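Buying Time in the Simulator: Budget and Planning FAQ

For groups putting in an equipment request through the Clullmont automation office.
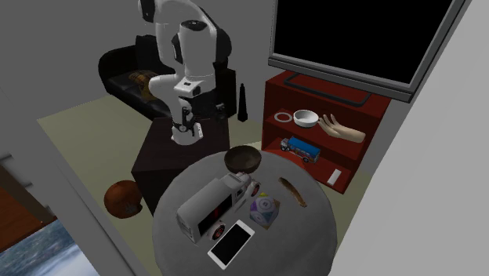
Simulated living room: arm above the brown stand, round table in front, sofa and shelving behind.

Who is this page for?

Anyone at Clullmont who wants a robot arm to pick things up in a home setting and has been told to "start in simulation." That is good advice. It also tends to arrive with the suggestion that simulation costs nothing, and we would like a word with whoever started that one.

Do I need to buy an arm before I can use the simulator?

No. Plenty of groups never buy one. The usual order is simulator seats first, then a few months of finding out what your task really is, then a hardware request that looks very little like the one you had in mind at the start. If you already have a quote for an arm on your desk, please let it sit there a while. Quotes can be renewed.

What does a seat cost?

The Kaltton room package is $1,610 per seat per year. That covers the room scenes, the arm and two-fingered gripper model, and the household objects. Support is $319 on top, per group and not per seat, so share it. We tried a year without support once. We now recommend support.

How many seats should I ask for?

Fewer than you have people. A seat is tied up only while a session is open, and most of the week most people are reading logs or looking for their coffee. Two seats will carry a group of five unless everyone has the same deadline, in which case ten wouldn't be enough either.

Can I run it on the laptop I already have?

You can open it on the laptop you already have. Running it is a different matter. For single sessions, one of the shared workstations in the Flostach room will do nicely. If you plan to run batches overnight, put a graphics upgrade in the budget. The approved card is $1,853 installed, and the request form has its own line for it (line 7, under "Other," where we keep everything important).

Do the objects cost extra?

The standard household set is included. It gives you things like the saucepan, the toy bus, the remote control, a smartphone, a wooden bowl, and a mannequin hand. Yes, there is a mannequin hand. It's on the shelf next to the saucepan, and we get one email about it every term.

Custom objects are $55 each if you supply a clean 3D model, and a good deal more if you supply a phone picture and high hopes. Before you order one, look through the standard set for something of a similar shape. If your task is "pick up a long curved thing," there is already a long curved brown thing on the table, and your gripper won't care what it's called.

The sample room looks awfully busy. Can I pay less for an empty one?

The price is the same, and you can switch off any object you like. Start with one object on the table and nothing else. Then add the rest back. People who begin with the full room spend their first month learning that a truck on its side is harder to plan for than a truck on its wheels, and that lesson can wait until March.

Why is the arm over a stand and not over the table?

The start pose is yours to set. Just be sure that whatever you choose is a place you could mount a real arm later. The simulator will happily let an arm come down into a living room from above. Facilities will not. Ceiling mounts need a structural sign-off, a lift rental, and patience, and none of those are in the package price. If your plan ends in hardware, ask about mounting at the same time you ask for seats.

How long should I plan for?

One seat year is the minimum we can buy. For a first project, a reasonable schedule is:

Setup and first grasp attempts: three weeks
Working with one object at a time: two months
Working in a full room: whatever you think, doubled
Writing the hardware request: one week, assuming you kept notes

Groups that skip the last item from their schedule end up writing it over a weekend, and we can tell.

Will what works in simulation work on a real arm?

Some of it. Reach and layout carry over well. Finding out that your gripper can't get to the lower shelf without bumping the one over it is worth every cent when there is no real shelf to bump. Friction, soft things, and shiny things carry over poorly. A cushion in simulation has manners that a real cushion does not. Budget for a second round of testing on hardware and don't let anyone talk you out of it.

Can I buy the real furniture to match?

You can, and one group did. Keep it cheap. A table, a shelf, and a secondhand sofa will do, and the colors don't need to agree unless your vision model has strong feelings about them. Furniture goes under general supplies and needs a named room with a door wide enough for the sofa. Measure the door.

We also looked at Potgieter. Can we buy that instead?

Yes, if you can say in two sentences why. Potgieter is the better choice for warehouse layouts and conveyor work. For rooms with sofas in them we have more experience with Kaltton, so more people down the hall can help you. "The demo was nicer" has been submitted as a reason and was returned.

What gets a request sent back?

Missing support line. Seats for every person on the mailing list. A hardware quote with no mounting plan. A task described as "general household manipulation." Pick one thing, say where it starts and where it should end up, and you will be ahead of most of the pile.

When are requests reviewed?

Every Tuesday at 2 p.m., except in July. Requests that come in at 1:55 are reviewed the following week, however nicely they are worded.

Who do I ask?

Gertraud Wyss handles seat allocation and keeps the spreadsheet. Please check the spreadsheet before you write to her. She can see who has opened it.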